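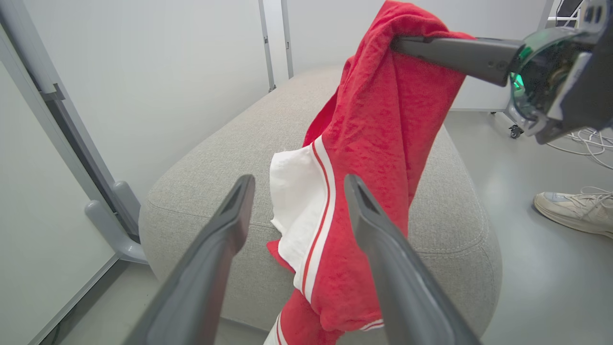 How to Fold a Sweatshirt on an Ottoman

Folding tutorials assume you own a large, flat, empty table. I own a large, flat table. It has been full since July. What I do have is an ottoman, and after a fair amount of trial and a great deal of error I can report that you can fold nearly anything on one, provided you accept that it's round at the edges and has no interest in helping you.

This method is for heavy tops: sweatshirts, track tops, anything thick and slightly fuzzy that refuses to hold a crease. T-shirts will work too, but T-shirts will work on your knee.

What you need

An ottoman or pouf with a reasonably firm top. Mine is a Plasance, bought secondhand from a man named Colin Bloxham who threw in a lamp I hadn't asked for. Woven covers are best. They grip the fabric a little, while leather sends your folding gently to the floor.

One top, fully dry. Check the cuffs and the seams under the arms.

A lint roller, if you have a pet or a past.

Step 1. Find the top

I mean the top edge of the garment, though if you're working from the bottom of a laundry basket the other meaning applies as well. Pick the thing up by whatever you can reach, let it hang, and work your way along the hem or the neckline until you're holding both shoulders. Thick fabric likes to swallow its own sleeves. Reach in and pull them out now.

Step 2. Drape it, don't drop it

Hold it high by the shoulders and lower it over the ottoman bottom hem first, walking it away from you as it lands. Gravity takes out most of the wrinkles on the way down. If you drop it in a heap you'll have to do gravity's job by hand.

The front should be facing down. A zipper should be closed, and the drawstring, if it still has one, tucked inside.

Step 3. Line up the trim

Anything with a stripe or a contrasting panel down the side comes with a free ruler. Find the stripe and follow it with a finger from top to bottom. If it curves, the fabric underneath is bunched. Tug the hem until the stripe runs as straight as it was sewn, then do the other side. Some stripes are sewn crooked. My friend Margaux Lecomte has a team top from a club called Rivbridge with stripes that wander like a goat, and the best thing for it is a hook.

White panels deserve an extra swipe of the hand, as they show every crease and will go on showing it all day.

Step 4. Sides to the middle

Fold one side in toward the center of the back, sleeve and all. Then lay the sleeve straight down toward the hem, so it runs parallel to the edge you just made. Do the same on the other side. You should now have a long rectangle, or a long something, with its lower half hanging down the front of the ottoman.

Let it hang. On a table you'd have the whole length laid out. On an ottoman the overhang is your friend, because its weight keeps the rest from sliding around while you smooth it.

Step 5. Bring up the bottom

Take the hem in both hands and bring it up over the top, stopping a hand's width short of the collar. Press down with your forearm. An ottoman gives a little under pressure, so lean — don't punch.

Fold once more in the same direction. Flip the whole thing over. It should now look like something in a store, or at least like something in a store on a Thursday afternoon.

If it goes wrong

It's fatter at one end. Your sleeves are stacked on top of each other. Go back to Step 4 and angle the second one slightly.

It unrolls. The fabric is too springy for two folds. Roll it from the hem instead and wedge it between its neighbors.

It slides off. Either the ottoman is on casters or you're folding too near the edge. Push the ottoman against the couch and start over in the middle.

It has fluff on it. The cover is shedding. Lay down a pillowcase before the next one.

How long it takes

Under a minute each once you've done a few. I timed myself through a whole winter's worth and was beaten badly by Emiliano Salinas, who used to work retail and folds without looking down. He also puts them away directly afterward. I stack mine on the ottoman, where they stay until somebody wants to put their feet up.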